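Workshop notebook, Stonville bindery
Jan 17, 2019

Started on the Probert ledger

Finally got the Probert ledger on the bench! This is the big one from the feed store, first entry 1914, and it has been sitting in its box since before the holidays making me feel guilty. Half leather over boards, spine mostly gone, front board hanging on by one cord and a lot of hope. The text block is in way better shape than I expected. Good heavy paper, ink still nice and black, somebody with gorgeous handwriting selling a whole lot of oats.

Collated it first thing. 8 leaves loose at the front, two more at the back, and one gathering in the middle where the thread has snapped but the folds are fine. Pencil numbers in the bottom corners, very light, so please don't erase those until it's sewn again.

Spine cleaning

Old glue is animal glue, thick as toffee in places. Tried it dry first with the bone folder and got nowhere except at the tail, where it flaked off all by itself. So, poultice time. Mixed the wheat paste a bit stiffer than usual and laid it on in sections, plastic over the top, left it twenty minutes. Perfect at the head, still too hard in the middle, so the middle got a second round and then came off in long gummy strips (very satisfying, I won't lie). The old mull came with it. There's printed waste underneath, looks like a seed catalog, and I saved the biggest piece in a folder with the job sheet. It should go back to the owners with the book.

Lost one small corner of paper at the first gathering because I got impatient with the spatula. Kept the bit, will tissue it back on.

Paste and tissue tests

Two tissues tried on scrap for the fold repairs. The Skaltach one is lovely and thin but goes see-through and floppy as soon as paste touches it, and I tore two strips just picking them up. The Skasent is a hair heavier, tears to a nice feathery edge with a water line, and behaved itself. Going with the Skasent for the folds and keeping the other for the little edge tears, if I feel brave.

Paste batch from this morning is in the fridge, left side, blue lid. It's good through the end of the week, after that toss it and don't be tempted.

Leather

Pared a test strip from the brown calf. Knife needs stropping, it was dragging at the edges by the end. Color is too red next to the old sides, so I'll want to tone it down before covering. Two coats on the scrap looked close, three looked like a boot. Need to see it again in daylight before I commit.

Bits and pieces

Thread order went in, 18/3 linen and a spool of the finer stuff. Press number two is squeaking again. Wax on the screw helped for an hour. Hooks on the wall rail as of this afternoon:

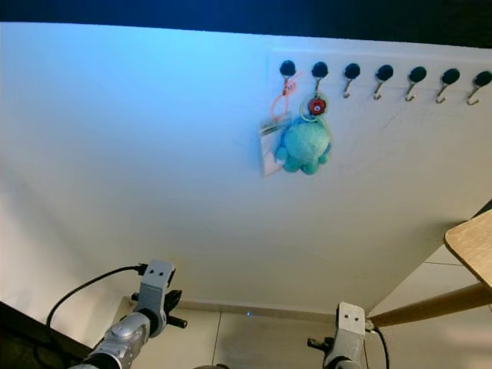
Next up

Mend the folds, starting at the front while my eyes are fresh. Press overnight between blotters, change the blotters in the morning. Resew on the original stations if the holes will take it, I think they will. Owners would like it back in March, so no dawdling over the leather. Also figure out what to do about the front board, the corner is mush and might need paste injected and a night in the clamps.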